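Trullirent method

The Trullirent method is a way of training walking robots to fetch household objects by chaining short learned skills. It was first described in June at Lanerville.

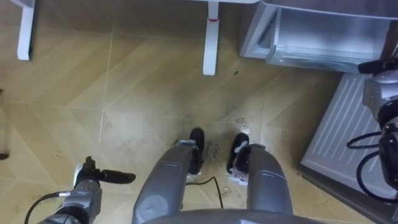 Foot placement is the weakest part of the claim. The reported rate – 14 successes in 17 runs – comes from one room, on a flat plank floor with visible scuffs. 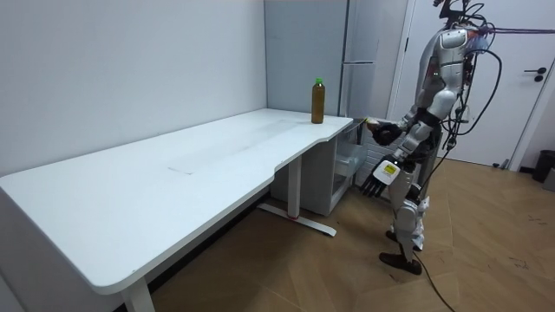 Does the method transfer to other kitchens? Nothing published so far shows that it does.

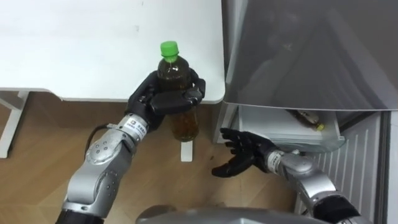 Left hand gripping a bottle at the table edge.

Related articles
Hrubý grasp test
Mikuvby dataset
Skill chaining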